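Categoría: Charlas y ponencias | Conservación, fauna, santuarios
14 comentarios · Compartir

Notas para la charla «Adónde va un oso cuando se jubila»
(versión para leer de pie, con letra grande)

1. Arranque

Saludar. No pedir perdón por el acento ni por las diapositivas. La última vez dediqué tres minutos a las disculpas y luego me faltaron para los osos.

Empezar por la pregunta que me hacen en todas partes: «¿Y por qué no los sueltan en el bosque?». Dejar que alguien conteste. Siempre contesta alguien, y siempre con mucha seguridad.

Respuesta corta: un oso que lleva media vida en un restaurante de carretera comiendo bollería no sabe hibernar y asocia a los humanos con el postre. Soltarlo es mandarlo al pueblo más próximo a pedir la carta.

2. Barnside

Situar el sitio: una antigua granja de ovejas, 122 hectáreas, mucho barro. Los osos viven en cuatro recintos. Los humanos vivimos en lo que queda.

Contar la llegada de Fodor. Pesaba 371 kilos, bastante más de lo que decían los papeles, y el remolque lo notó antes que nosotros. Pasó dos semanas sin pisar la hierba. Se quedaba en la losa de cemento, que era lo que conocía. (Pausa. Aquí la gente espera el final bonito. Que espere un poco.)

El final bonito: una noche de agosto salió y se tumbó en la charca. Gizella Farkas, que lleva el turno de noche, lo apuntó en el cuaderno con su efusividad habitual: «Oso en agua. 03:40».

3. El dinero (no saltárselo aunque bostecen)

Comida, veterinario, valla. Sobre todo valla. La eléctrica consume poco, pero la broma de mantenerla nos sale por 2000 euros al mes, y la hierba mojada la deriva cada dos por tres.

Explicar Tendine: el programa de apadrinamiento. Ahora mismo hay 200 padrinos. A casi todos les gusta el osezno, que ya no es osezno y tiene muy mal carácter. A Skesel, la hembra vieja y tuerta, la apadrinan cuatro personas. Decirlo sin mirar fijamente a la primera fila.

4. Lo que no hacemos

No criamos. No hay fotos con los osos. No hay «experiencia de cuidador por un día», aunque nos la piden más que los folletos. Si un santuario deja abrazar a los animales, desconfiad del santuario. Y del que abraza.

Mencionar a Fanni Kovács y su lista de preguntas para antes de donar: quién es el dueño del terreno, qué pasa con los animales si cierra, cuántas crías nacen al año. Si la última respuesta no es cero, preguntar otra vez. Repartir la hoja AHORA, no al final, que al final se van por la puerta del fondo.

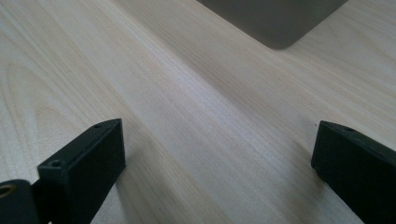

La mesa, de madera clara.

5. Preguntas

Las que caerán seguro:
- ¿Muerden? Sí.
- ¿Os reconocen? Reconocen el cubo.
- ¿Puedo llevar pan duro? No, por favor. Ya tenemos un oso en rehabilitación por eso.
- ¿Y los zoos? Respirar. Decir que depende del zoo y que hay para otra charla, que con mucho gusto daré si alguien me paga el tren.

Si sobra tiempo, leer la página del cuaderno de Gizella sobre la noche de la tormenta. Si no sobra, recordar lo de Skesel y dar la dirección despacio, deletreando.

Recoger el adaptador del proyector. Es mío.

Etiquetas: osos, santuarios, bienestar animal, apadrinamiento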